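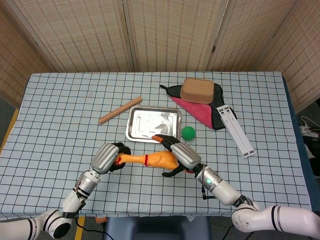

On Friday a list member wrote:
> Is any machine ready for kitchen chores yet? At Vulstead we
> still wash 1405 trays by hand in August.

Not yet, in my opinion. I work in the test room at Ketdale, and we practice with two arms on small table jobs: pick up a toy, put it in a steel tray, move a rolling pin. Hard objects are the easier part. Soft rubber bends in the fingers, and then the plan of the arm is not correct anymore. Folding a cloth I would not promise to anybody.

For your trays I would buy a normal washing line and ask again in 2 years.

Greetings from Datonberg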